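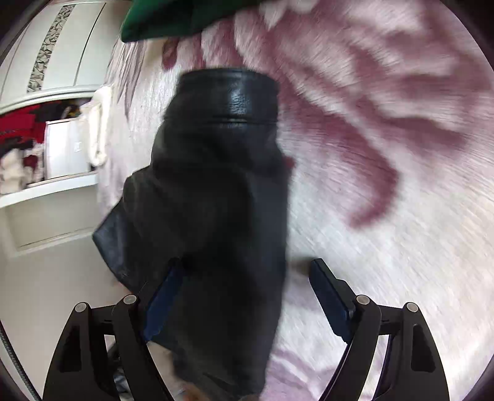
Numus Basin Governments Agree to Share River Data Before the Dry Season

ZEDCOMBE -- Governments along the Numus River have agreed to share daily readings on water levels, salt content and dam releases, the Numus Basin Council announced at the end of its January session in Zedcombe.

The agreement covers the main river from the upper reservoirs to the Prornitz delta, where farmers and fishing communities have dealt with salt water moving inland during dry months. It takes effect in 30 days and will run for an initial period of 18 months.

"People in the delta should not have to learn about a change upstream when the water in their fields turns salty," Council Chair Leopoldo Valdovinos told delegates at the closing meeting. "They need the numbers when the gates are opened or closed, and they need them in a form they can use."

Under the terms adopted in Zedcombe, each government will name one office to send readings to the Council every morning. The Council will publish them the same day on a public page, along with a short notice whenever a planned release or closure could affect water users downstream. Governments had previously exchanged this information by letter, often after the season had ended.

The agreement does not set limits on how much water a country may take from the river. Talks on that question will continue separately, and no deadline has been set for them. Delegates from the upper basin said they could support open data only if it was kept apart from the allocation talks, and the final text says readings shared under the agreement may not be treated as an admission of fault in a dispute.

Delta representatives had asked for stronger wording. Their proposal would have required upstream dam operators to delay a closure if salt levels at the river mouth passed an agreed mark. The final text asks operators to consult the downstream office before a closure and to reply in writing if that office objects.

"We did not get everything into this text that some members wanted," Valdovinos said. "I would still take it over another year of waiting. The consultation step is new, and we will see in the first dry season how it is used."

Work at Bermúdez

The Bermúdez gauging station, just above the point where the river splits into the delta channels, will serve as the reference site. It has kept a record of water levels for many years but does not measure salt content. New sensors will be installed there before the agreement takes effect, and station staff will be trained to check them by hand against bottled samples.

Until the sensors are in place, the Council will rely on samples collected by boat. These will be tested at the Council laboratory in Zedcombe, with results normally available the next working day. The laboratory will also test paired samples sent in by each national office, so that differences in method can be found and corrected early on.

Four smaller stations on the delta channels will report to Bermúdez. Two of them are out of service and will be repaired first. The others need only minor work on their transmitters, which lose their connection in heavy rain.
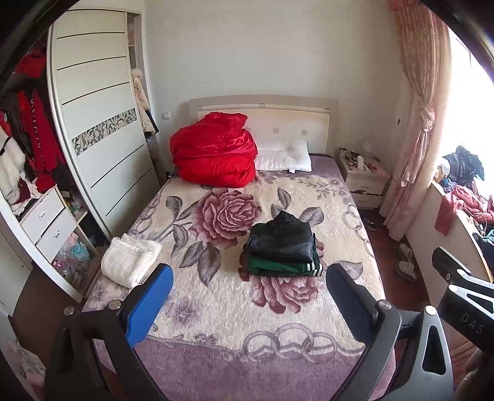
A floral blanket and a red comforter on a double bed.

Costs will be shared among the member governments using the formula already applied to the Council's regular budget. Members agreed that no charge will be made for access to the readings, whether by government offices, schools, newspapers or private users. A proposal to delay publication of dam release figures by one week was withdrawn before the vote.

Delta Communities

Salt water enters the Prornitz delta when the flow of the river is too weak to hold back the sea. In the worst years it has reached irrigation intakes well inland, and growers have had to choose between leaving fields unwatered and using water that damages the soil. Fishing communities report changes as well, with freshwater species moving farther up the channels and nets set in familiar places coming up light.

Towns that draw drinking water from the lower channels have their own concerns. Several run their pumps only on the falling tide during dry spells, and operators there told the session that a few hours of warning would let them fill storage tanks before conditions get worse. The Council has asked the offices to send notices to town pump operators directly, by phone message as well as on the public page.

Notices will be issued in all the languages spoken in the basin. Radio stations in the delta will be invited to read them out at 6 a.m. and again in the evening -- a request that came from fishing cooperatives, whose members are often out of reach of a phone signal.

Delegates also discussed the condition of the reed beds along the outer channels, which slow the movement of salt water and shelter young fish. A survey of the beds was approved in principle. Its scope and budget will be settled by the technical group, which will meet at Bermúdez once the sensors have been installed.

Next Steps

Each government has been asked to confirm its reporting office in writing before the agreement takes effect. The Council will then run a test of the daily exchange, with readings sent and checked but not yet published. Any member may ask for a review of the reporting format after the first dry season.

A progress report will go to the full Council at its next session. The same session will take up the question of whether smaller tributaries should be added to the agreement, as two member governments have requested.

The full text of the agreement, the list of stations and the reporting format are available from the Council's office in Zedcombe. Requests for interviews with the Chair or the technical group should be sent to the Council's press desk.

About the Numus Basin Council

The Numus Basin Council brings together the governments that share the Numus River and its delta. It supports joint work on water quality, flood warning and river navigation, and runs a testing laboratory at its office in Zedcombe.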